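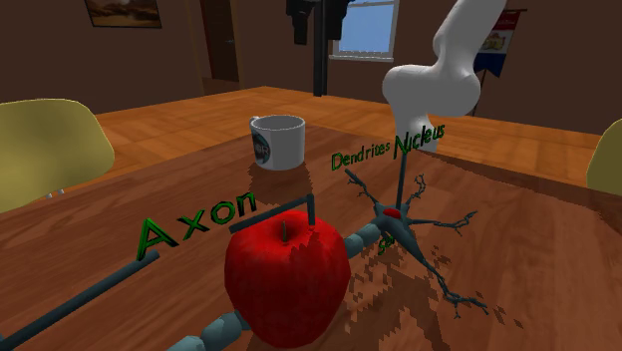 Prusau growers get revised storage rules for late apples

Growers who deliver to the Prusau cold store will have to meet a new firmness requirement when intake for long-term storage reopens on 20th October. Fruit that tests below the limit will be sent to the juice line or sold fresh within 5 days.

The store, run by the Wollik cooperative, has 40 sealed rooms in which oxygen is lowered to slow ripening. Losses last season were concentrated in late-picked lots, according to a review completed in August. Soft fruit gave off more ethylene and shortened the life of everything held in the same room.

"One bad lot affects the whole room," said Yogesh Sisodia, who oversees intake. "We used to test after loading. Now the test comes first."

Samples will be taken from each delivery of more than 1000 crates. Smaller deliveries will be pooled by variety and orchard block, and the result will apply to the pool. Starch readings remain part of the test, but will no longer decide the grade alone.

Béla Vörös, a grower at Komska, said pooling could penalize small orchards that pick on time. He has asked for a second test at the grower's expense — a request the cooperative is still considering.

Delivery slots can be booked through the intake office on McGrath Road. Storage fees are unchanged. Lots already in the rooms are not affected and will be graded under the old rules when they are opened.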